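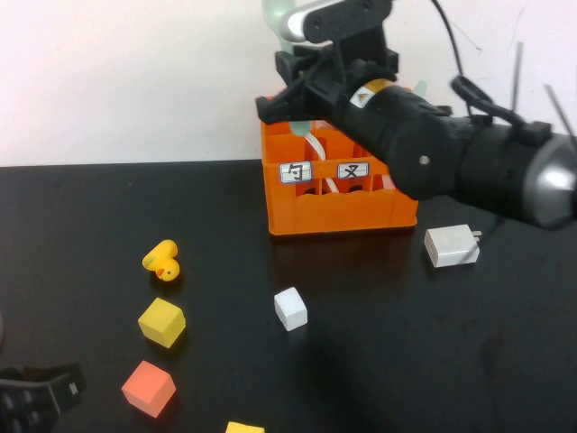

Welcome to the fun part of Cesteo, the episode tracker for people who watch way too much anime (us included!). By now you've got the app installed, so let's build your first Crate. A Crate is a bundle of shows you want to follow together, and you can give each one its own color. Pick orange, like the plastic crate on the black tabletop, and every show inside gets an orange tab in your season list.

## 4.1 Fill your first Crate

1. Open **Library** and tap **New Crate**.
2. Type a name and choose a color.
3. Search for a show and tap the plus sign. Keep going, you can fit up to 96 shows in one Crate!
4. Tap **Save**.

**Note:** Long-running series are split into seasons. If a show has more than 132 episodes, Cesteo loads the rest when you scroll down, so give it a second.

5. Choose a background for the Crate. The Ribbed theme looks fantastic behind white title cards. 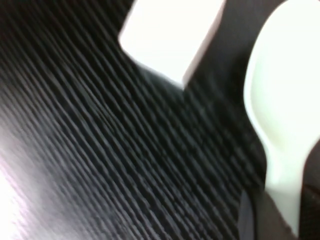 *Black ribbed mat with a white block near the top.*

## 4.2 Bring in your old watch list

Coming over from Lirkis? Great, your ratings and notes can come too.

1. In Lirkis, export your list as a CSV file.
2. In Cesteo, go to **Settings > Import** and select the file.
3. Check the preview. Titles in gray had no match and need to be picked by hand.
4. Tap **Import all**.

**Caution:** Importing twice doubles your episode counts. Use **Undo import** before you try again.
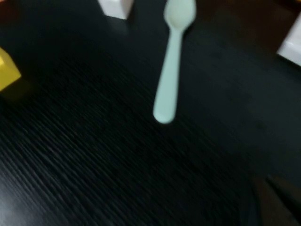 ## 4.3 Turn on spoiler shields

1. Open a Crate and tap the shield icon.
2. Choose **Titles**, **Thumbnails** or both.
3. Set how many episodes ahead to hide. The default is 4.

Shields stay on until you mark an episode as watched.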